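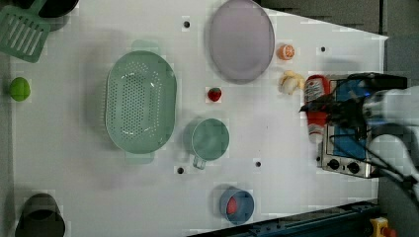
The owner of the kitchen shop Nellow told me that most people buy a colander too small. She had this opinion ready before I even sat down. I came to ask her how a family chooses things for a first kitchen, and also for a children's play kitchen, and for her the two questions are almost one.

"A colander must hold the whole pot," she said. "If you cook pasta for four persons, the small one is full and the rest goes into the sink." She prefers the oval shape with a handle at each end, like the mint-green one, and she keeps several sizes on the lower shelf.

Nellow opened in October in the old post office building in Plorkier. In the first weeks she had 500 articles in the shop, and now she has 3,000, but she says that it is too many. She would like to go back to 1,000.

I asked about color. Mint green and lavender seem to be everywhere this year. "People want the mug to match the colander," she said. "I understand it, but I tell them to match two things and leave the others alone. A lavender plate next to a green mug is nice. A blue cup is also nice. When all is the same, you get tired of it in one winter."

She was more strict when we came to spatulas. The slotted one is good for eggs and fish, in her view, and bad for anything with sauce. Many customers own only a slotted one and then complain. She suggests that they buy a flat one also, and hang both near the stove.

About toy food she speaks with real pleasure. Her supplier, Drikton, sends her strawberries and half oranges in mixed boxes, and children choose the oranges first. "The half orange is the best one, because you see the inside," she said. "With a strawberry they pretend to eat. With an orange they pretend to make juice, and this takes much longer."

Should a child play with real dishes? She thinks yes, from the age of three, if the pieces are light. Her own children put their toy fruit in the family cups, and at breakfast she had to look before she poured the coffee.

At the end I asked what she would buy first with little money. She answered without waiting: one large colander, one good mug for each person, and after this a pan. Plates she would ask from her mother.

Last updated: 18 April 2024

Recent articles
A visit to the Delić bakery
8 ways to store lids
Small tables for small kitchens
What we cook in October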